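Section 4. Mounting and first-time set-up of the Nedar current profiler

Revision posted Oct 21, 2026. Replaces the January text.

This section covers pole mounting of the Nedar on a small survey boat, compass calibration, and the bench check that comes before both. Moored and bottom-frame use is in Section 7. The Taldale logging software must already be installed on the deck computer (Section 3).

4.1 Bench check

Do the bench check indoors on the day before the survey. Keep the head in air for the shortest time that lets you finish. Long pinging in air heats the transducer faces.

1. Connect the deck cable to the head. Align the key on the connector before pushing. Hand-tighten the locking sleeve.
2. Connect the other end to the deck box. Leave the power switch off.
3. Connect the deck box to the computer by the serial lead. The USB port on the deck box is for firmware loading only.
4. Switch on the deck box. The status light shows amber during self-test, then green.
5. Start Taldale and choose Instrument, then Find. The serial number of the head appears in the status bar.
6. Choose Tests, then Short. Wait for all lines to report.
7. Save the test report with the survey files.

CAUTION: Do not run the Long test in air. It transmits at full power.

A failed pressure line in air is usually a missing zero. Choose Pressure, then Set Zero, and repeat the Short test. A failed beam line is a hardware fault. Do not take the head to the boat. 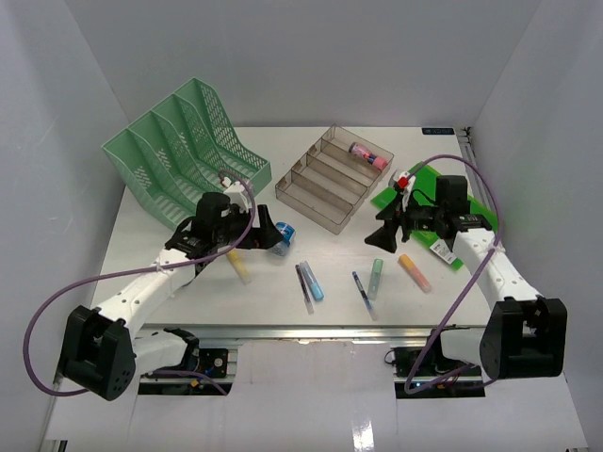

Nghĩa Nông: Step 3 needs a line about port numbers. On my computer the serial adapter came up on a new port each time I moved it to another socket, and Find only looks at the port it used last. I had to open Settings, then Ports, then Scan All before the head showed up.

The point is correct for Taldale as shipped. If Find returns nothing, use Scan All before changing any cable. Once the port is known, tick Keep Port and leave the adapter in the same socket.

4.2 Fitting the pole

The Mockus side pole is supplied in two sections with a clamp plate and a safety line. Other poles can be used if they hold the head without visible sway at survey speed.

1. Bolt the clamp plate to the gunwale, as near to midships as the hull allows. Avoid positions behind the engine wash or beside a through-hull outlet.
2. Join the two pole sections. Turn the upper section until the scribed lines meet, then tighten the collar.
3. Fit the head to the lower flange with the four supplied bolts. Beam 3 points toward the bow.
4. Run the deck cable up the inside of the pole. Leave a drip loop at the top.
5. Attach the safety line to the head and to a strong point on the deck. Do not attach it to the pole.
6. Lower the pole. The transducer faces must sit below the keel line.
7. Measure from the water surface to the transducer faces, in centimeters. Enter the figure in Taldale under Draft.

Note: The default draft is 53 cm, the depth obtained with the Mockus pole at its middle hole. Taldale does not warn you if this figure is left unchanged. A wrong draft shifts every depth cell by the same amount.

CAUTION: Raise the pole before running at transit speed, before beaching, and before entering water shallower than twice the draft.

4.3 Compass calibration

The compass in the head is affected by steel on the boat, by the engine, and by any battery stored near the pole. Calibrate after the pole is fitted and all gear is stowed where it will stay for the survey. Moving a toolbox afterward makes the calibration void.

1. Take the boat to open water clear of docks, bridges and steel-hulled vessels.
2. Choose Compass, then New Calibration.
3. Steer a slow circle to port. One full turn should take no less than 200 seconds.
4. Steer a second circle to starboard at the same rate.
5. Choose Finish. Read the residual error.
6. If the error is more than 2 degrees, clear the result and repeat both circles.
7. Enter the local magnetic variation. East is positive.

Pitch and roll are recorded during the circles. A calm surface gives a poor result for tilt, and a light chop is acceptable.

Where a GPS compass is fitted, select External under Heading Source. The internal compass must still be calibrated, as Taldale falls back to it when the external heading drops out. The file header does not record the change. Look for code 481 in the event log, which marks each fallback.
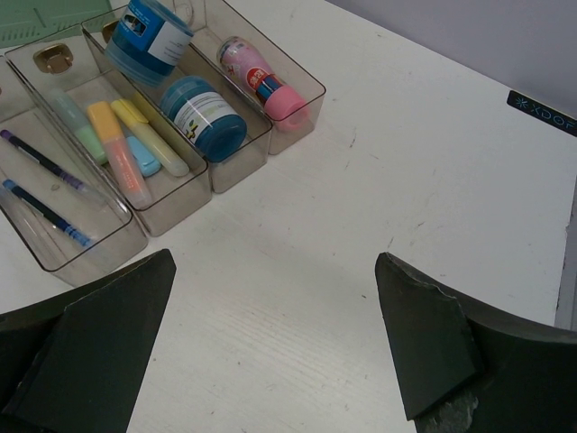
Danica Machala asked whether the circles have to be repeated when the same boat and the same pole go out the next day. She had skipped them on the second day of a lake survey, and her reciprocal lines no longer agreed in direction.

Repeat the circles if the pole has been taken off the clamp plate, if any battery has been changed, or if the survey area has moved more than 300 km. A pole that has only been raised and lowered on its hinge does not need a new calibration. In the case described, compare the calibration error saved on the first day with a new one before correcting any data.

4.4 Bottom track check

1. Choose a straight line over a firm bottom, within range of the instrument.
2. Run the line once in each direction at survey speed.
3. In Taldale, open both files and choose Compare Tracks.
4. Read the angle between the bottom track and the GPS track.
5. Enter half the difference between the two runs as the compass correction. Enter the mean of the two as the alignment angle.
6. Run the line a third time and confirm that the two tracks lie together.

Over soft mud or thick weed, bottom track may drop out or read deep. Move to another line. Do not raise the transmit power to force a lock.

If the Pludov motion sensor is in use, switch it on ten minutes before step 2 and confirm that its clock agrees with the GPS clock. Enter its lever arms under Offsets, measured from the center of the flange, with forward, starboard and down as positive.

Copy the calibration file, the draft figure and the alignment angle to the survey log before starting the first section line. Recording settings are in Section 5.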